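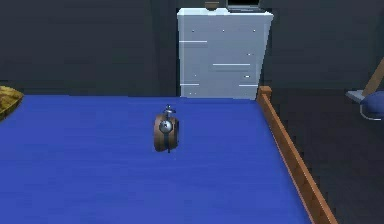
Chapter 8
Sleep, Timekeeping and the Shift Roster

Chapter outline
8.1 Circadian timing
8.2 Sleep pressure and its measurement
8.3 Roster patterns
8.4 The sleeping environment
8.5 Fatigue risk in a continuous operation

Before you start
This chapter assumes familiarity with the terms introduced in Chapter 3 (workload, work rate, recovery period) and with the reading of a simple line graph. Students who have not covered hormones should read the boxed summary at the end of Chapter 2.

Introduction

A continuous operation is one in which the work cannot be allowed to stop overnight. Hospitals, smelters, freight terminals, water treatment works and emergency call centres all fall within the definition. The labour needed to run them is supplied by rosters, and a roster is in effect a timetable for the sleep of the people on it. This second function is seldom written down. A roster that allots a worker the hours from 10 pm to 6 am also allots that worker a sleep period in daylight, whether or not the planner gave it any thought.

The study of sleep in relation to work draws on two bodies of knowledge. The first is physiological and concerns the internal processes that make a person alert at some hours and drowsy at others. The second is organisational and concerns the way hours are divided, counted and paid. The two have tended to develop apart, with different journals and different units. Physiologists write of phase and amplitude; roster planners write of lines, swings and full-time equivalents. Much of this chapter is taken up with translating one set of terms into the other.

8.1 Circadian timing

Nearly all human physiological functions vary over the day. Core body temperature is the variable most often used to illustrate the point, as it can be recorded continuously and its pattern is comparatively regular. In a person who sleeps at night, temperature falls during the late evening, reaches its minimum a few hours before habitual waking, and rises through the morning. The minimum coincides approximately with the lowest point in alertness. Performance on monotonous monitoring tasks is poorest in the same part of the night.

The rhythm is generated internally. People kept in constant dim light, without clocks or other cues to the time, continue to show a cycle of sleep and waking with a period close to, though on average slightly longer than, 24 hours. The term circadian, from the Latin circa (about) and dies (day), reflects this approximation. The principal pacemaker is a paired structure in the hypothalamus, the suprachiasmatic nucleus, which receives information on light from the retina.

As the internal period does not match the solar day exactly, it has to be corrected daily. The process is called entrainment, and an external signal capable of producing it is called a zeitgeber. Light is by far the strongest zeitgeber in humans. Its effect depends on when it is received:

Light in the evening and early part of the night, before the temperature minimum, delays the rhythm.
Light in the early morning, after the temperature minimum, advances the rhythm.
Light in the middle of the day has comparatively little effect on phase.

Meals, exercise and social contact also act as time cues but are weaker. The alarm clock is not a zeitgeber in the strict sense. It ends sleep at a chosen time and may thereby expose the sleeper to light earlier than would otherwise have been the case, but the sound itself does little to shift the pacemaker.

The practical consequence for night workers follows directly. A nurse who leaves work at 7 am and drives home in full sun may receive strong light at an hour that opposes adaptation to nights. Complete adjustment is accordingly uncommon, even among permanent night staff, and most rosters should be designed on the assumption that it will not occur.

8.2 Sleep pressure and its measurement

Circadian timing accounts for only part of the variation in alertness. The second component depends on how long the person has been awake. It is known as the homeostatic process, or more plainly as sleep pressure. Sleep pressure builds during waking and is discharged during sleep, most quickly in the first hours, when slow-wave sleep predominates.

The two processes usually work together. In the evening, rising sleep pressure is offset by a circadian drive to remain awake, and alertness is held fairly level until bedtime. Later in the night, pressure has been largely discharged, but the circadian drive has also fallen and sleep is maintained. A day sleeper loses this arrangement. Sleep onset after a night shift is rapid, as pressure is high, but the sleeper is then working against a rising circadian drive and tends to wake early. Daytime sleep is typically shorter than night sleep in the same person.

Three methods of measurement are in general use. Polysomnography records brain activity, eye movement and muscle tone, and is the reference method – it is also expensive and is rarely practical outside a laboratory. Actigraphy infers sleep from movement at the wrist and can be continued for weeks. Sleep diaries cost almost nothing but depend on recall, and errors are common where sleep is broken.

Case material: the Zernstead roster study

The worked examples in this chapter draw on a study at Zernstead, a regional processing centre employing 748 people on rotating shifts. Participants completed a sleep diary on waking, and a subgroup of 20 also wore actigraphs. The diary in use was the Plirnum form, reproduced as Worksheet 8A. A companion survey at the Flastham rail depot yielded roughly 2,000 diary entries and is used in Section 8.3 to compare forward with backward rotation. Both sets of data are given in full in the appendix, with missing entries left blank.

In reading the tables, note that sleep is assigned to the date on which it ended. A shift worker may record two sleep periods against one date and none against the next. Totals should be calculated over the whole roster cycle before any daily average is taken.

Key terms

Actigraphy: estimation of sleep and waking from recorded movement.
Entrainment: adjustment of an internal rhythm to match an external cycle.
Phase: the position of a rhythm relative to clock time.
Sleep inertia: impaired performance immediately after waking.
Zeitgeber: an external time cue capable of entraining a rhythm.

Preliminary exercise

Using Worksheet 8A, keep a record of your own sleep for 8 consecutive nights. Enter the time of lights out, the estimated time of sleep onset, the time of final waking and whether an alarm was used. Do not alter your usual habits for the purpose. Plot the midpoint of each sleep period on the graph supplied and retain the result, which will be needed for the Pathirana scoring method in Section 8.3.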